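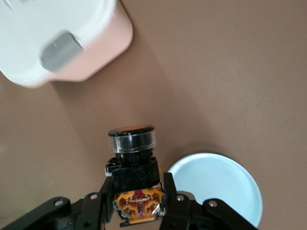

SAFETY / ROBOT CELL NOTES

Vik, Bevmont
September

I want to write down what went wrong with our small arm this month, while I still remember the order of things. It will be a long thread. Sorry to the people who follow me for the bread.

1. The task is simple to say. The arm takes a push-button switch from the table and puts it on the light blue plate. We do this for the Starkance sorting trial. The switch is the usual industrial kind, with an orange-red top, a black body and a yellow-orange contact block you can see through.

2. The fault: on run 304 the gripper did not open after the stop command. The arm stopped, this part was correct. But the fingers stayed closed and the motor in the gripper continued to push. The software said "idle". It was not idle.

3. I noticed it by the sound. A gripper motor which holds against something has a thin, high noise. I know this noise from our old machine in Cestdale, where it cost us a gearbox.

4. I first blamed the switch. It is not an easy thing to hold. The fingers press on it from left and right, and the contact block is near the bottom, between them. I thought some molded edge was hooked on a finger tip and the gripper could not let go.

5. This was wrong. I cut the power, moved the fingers apart by hand and the switch came out with no trouble. The contact block had a small crack on one corner. So the edge did not block the gripper. The gripper had squeezed the block.

6. Then I read the log, which I should have done before touching anything. The force limit was set to 3000 in the gripper settings. For this job it must be 1000. These are the raw units of the controller, please do not ask me for newtons, I did not find a table I trust.

7. Where did 3000 come from? From us. In August we tested with metal blocks and somebody saved the profile with the default name. When the controller restarts, it loads the default name. I was the one who restarted it. I will not say who saved it, it could be me also.

8. The second problem is worse, in my opinion. Our stop button on the bench stops the arm but it does not remove the power from the gripper. The two are on different supplies. I had drawn this wiring myself last year and I had forgotten it.

9. There is a reason for this design. If the gripper loses power while it holds something heavy, the thing falls. So you hold on stop. It makes sense for metal blocks above a table. It makes less sense when a finger of a person is between the fingers of the gripper.

10. No one was hurt. I say it clearly because two people wrote to me privately after my first short post. My hand was not near until the power was off.

11. What I changed the same evening:
– the force profile now has the name of the part in it
– the default profile has the lowest limit
– after a restart the arm refuses to start until you choose a profile by hand

12. The third point makes everybody a little angry, because it adds a step every morning. I am leaving it.

13. For the stop I have added a second button, for the gripper supply only, on the left side of the bench. It is a temporary solution. A person in panic will press the nearest one and will not think about supplies. I would like one button with two levels, or a timer which releases the grip slowly after the stop. If you have built this, please write to me.

14. A question I got already: why did the software report "idle"? Because the status comes from the arm and not from the gripper. The gripper has its own status word and our screen did not show it. Now it does, in a very ugly font, but large.

15. I did the test again with the lower limit. The gripper held a new switch well and released it on command. I also pressed stop on purpose with the part in the fingers. It kept holding, as designed, and the noise did not come.

16. The part I do not like is that we had 303 runs before this one and I called the cell safe. The old profile was fine for all of them. The stop wiring was the same the whole time.

17. If you have a small arm with a separate gripper, please do one check this week. Press stop while it holds something soft, and look if the motor current goes down. It takes a few minutes. Ours did not go down.

18. I will post the wiring drawing when I have cleaned it. At the moment it has coffee on it and one arrow that points the wrong way.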